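Automation at Maltside: your questions answered
Updated 22 March 2020 by Cherry Mae Ignacio

Will I lose my job when Cakska arrives?
No. Everyone on the packing team keeps their post and their hours. We know how worrying the word "automation" can be, and we'd much rather you asked us twice than lay awake over it.

So what will change?
Mostly the dull, repetitive picking that leaves your wrists aching by teatime. You'll spend more of the shift showing the system how mixed goods are handled, using the hand-held grippers.
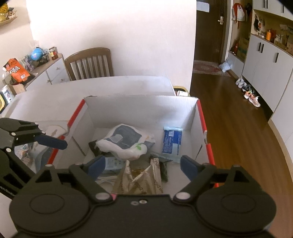

Crinkly packets are the hardest for it to learn, so please don't rush them, and do tell your team leader if something keeps slipping.

Is there training?
Yes, 3 paid sessions, and you're very welcome to repeat any of them if you'd feel happier with another go.

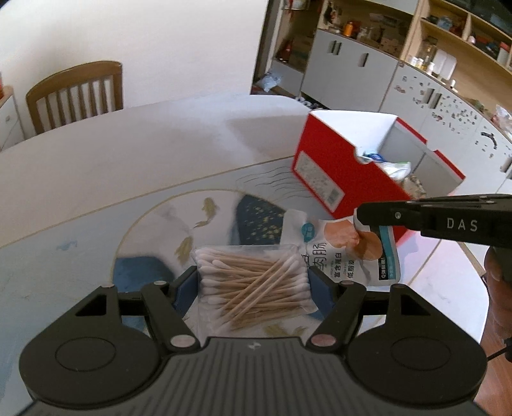
Sessions are run by our friends at Dullico, who are patient souls and used to beginners.

What if my hands get tired?
Stop and swap. Nobody should use a gripper for more than 60 minutes at a stretch.

Will the Faulkner site follow?
We hope so, in October, once we've heard how you've all got on.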